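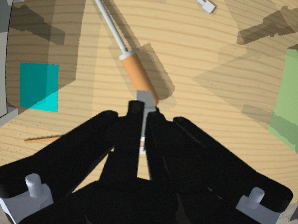

Breltico adds drawer dividers and under-bed boxes to its home storage range

Household storage firm Breltico has extended its range with a set of adjustable drawer dividers and two sizes of under-bed box. The new products go on sale in January through the company's website and at Lindqvist homeware shops.

The dividers are sold in packs of four and are meant for chests of drawers, kitchen units and desks. Each one is sprung at one end and has a soft foam strip at the other, so it holds in place without screws or glue. The standard pack fits drawers between 30 and 45 centimetres deep. A longer version, for wider drawers, reaches 70 centimetres.

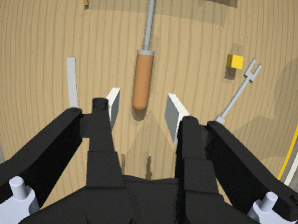
Customers had asked for a divider that could be moved when the contents of a drawer changed, and the spring has been made stiffer than the one in the previous model. The old model will stay on sale until stock runs out. Replacement foam strips can be ordered separately and fit both.

The under-bed boxes are made from heavy cotton canvas over a stiff board base. The smaller box is 14 centimetres high and is intended for shoes and folded knitwear. The larger is 18 centimetres high and takes a double duvet or two single ones. Both have a zipped lid, a handle at each end and a pocket for a paper label. The covers come off and can be washed at 30 degrees. They should be dried flat and not put in a tumble dryer.

Colours at launch are oatmeal, slate and dark green. A blue version will follow in spring.

The boxes are sewn at the Darkow workshop, which has made Breltico's hanging shelves and laundry bags for several seasons. The dividers are moulded and packed by Cetel. All outer packaging is plain card, with no plastic window, and assembly instructions are printed on the inside of the sleeve.

With these additions the Breltico range stands at 182 items, covering wardrobes, hallways, kitchens and bathrooms. Over half of them are sold flat-packed.

Both products carry a 2 year guarantee against faults in materials and stitching. Unused items can be returned to the place of purchase with the receipt. 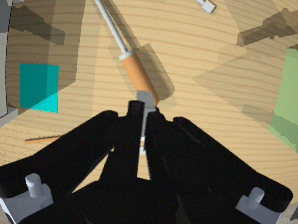

Trade customers can order from the usual price list. The minimum order is one carton per colour, and cartons are not split. Samples of the canvas and of the standard divider are available from the Breltico sales office, which is open until 5 pm, or 4 pm on Friday.

Ends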